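Teaching Sessions at Bundale: Your Questions

Page last updated 17 July 2021

We get a lot of emails before people come in for their first session, and many of them ask the same things, so Nanami Takeda and I sat down with a pot of tea and tried to answer them all in one spot. If yours isn't covered, please write to us anyway. We like hearing from you!

Do I need to know anything about robots?

Not a thing. Some of our best teachers have been people who've spent years folding washing for a big family. If you can do the job with your own two hands, you can learn to show it to the robot, and we'll sit beside you while you get the hang of it.

What does "teaching" mean here? Am I writing code?

No code at all. You do the task, either by holding the arm and moving it yourself (we call that hand guiding) or by sitting at the controls and steering it from across the room. The robot records where it went, what its cameras saw and when the gripper opened and closed. Each go from start to finish is called a demonstration, and a good pile of them is what the robot learns from later on.

Hand guiding or remote control, which will I be doing?

Most new people start with hand guiding for the first half hour, as it gives you a feel for how the arm likes to move and where it gets stiff. After that it's mostly remote control, because your own hands and sleeves stay out of the camera's view. If you find one a lot more comfortable than the other, have a word with Itsuki Sugiyama, who does the roster, and he'll do what he can.

How long is a session?

2 hours, with a break in the middle. Please take the break. Tired teachers start to yank, and the robot will happily learn to yank as well.

How many demonstrations will I be expected to do?

There's no quota. The clothing set we finished in June has 514 demonstrations in it, and a quiet afternoon with a handful of careful ones was every bit as welcome as a busy one.

What if I drop something or muck it up?

Press the yellow pedal, and that run gets marked as a miss. We don't delete them. Of the 514, 63 are marked that way and they're still very useful to us. If you fumble but recover (you lose the sleeve, say, and go back for it) then just keep going and don't press anything, as we love those ones.

Why is clothing so fiddly?

Oh, where to start! A cup is the same shape every time you reach for it and a jumper never is. Knits are the worst of the lot, with all that stretch in them.

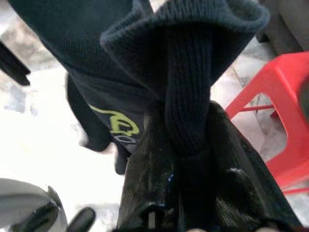
When you close the gripper on a thick piece like a cuff or a ribbed edge, come in slowly, take a decent pinch and lift straight up before you travel sideways. Give the fabric a second to stop swinging. Dark colours need extra patience too, as folds are hard to make out on the monitor, and it helps to tilt the wrist a little before you commit.

Can I bring clothes from home?

Yes please, so long as they're clean and you don't mind a snag or two. Empty the pockets and take off any brooches or pins.

Is it safe to stand near the arm?

During hand guiding, yes, it goes limp if it meets resistance. During remote control everyone stays behind the line on the floor, and that includes us.

Who do I contact?

Yesenia Barrera looks after bookings and parking, and can sort out step-free access if you let her know the day before. The side gate on the Entwistle side is the one to use, the front one sticks.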